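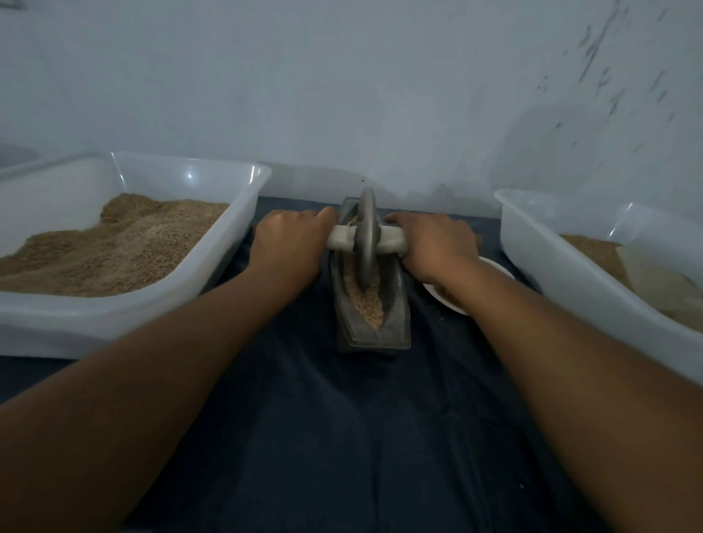 From: Basia
To: Trakstead list
Date: December 10, 2021
Subject: Re: grinding small amounts by hand

Josphat Kirui wrote:
> Has anyone on here used one of those boat mills, the long metal
> trough with a wheel you push up and down? My aunt swears by hers
> for spices but I want to do porridge grain, enough for 2 people.
> Is it daft? I don't want to buy an electric one for that.

Hi Josphat, not daft at all! I've had mine since June and I use it most weeks (Makokha will tell you I never shut up about it).

First thing, put a cloth under it. A thick dark one if you've got it, then you can see every bit that jumps out and tip it back in. Mine used to creep across the worktop before I did that and I've got a scratch to show for it.

Point the trough away from you, longways, and take hold of both ends of the bar. Then it's just forward and back, leaning a bit from the shoulders. I tried doing it all with my wrists the first week and could hardly hold a mug afterwards. Keep the wheel upright, it wants to tip over when you get tired and then it only grinds on one edge.

Don't fill it up! I did, of course, and the wheel rode over the top and sprayed grain behind the cooker. A couple of handfuls is plenty. The bits collect up in the pointed ends where the wheel doesn't reach, so stop now and then and push them back to the middle with a spoon. I keep the grain in a big plastic tub on my left, so I can scoop without getting up.

As for how fine, you'll get a good coarse meal quite quickly, lovely for porridge if you soak it overnight. Flour is another matter. I got there once by sieving and putting the rough stuff through again, but it took most of an evening and I wouldn't do it for bread.

Cleaning: dry brush, never water in mine, it's gone a bit dull as it is. If your aunt's has had chillies in it, run some old rice through first. Twice!

Prasard was talking about selling his, so it might be worth asking him before you buy new. It's heavier than mine, I think, so you'd want to collect it.

Basia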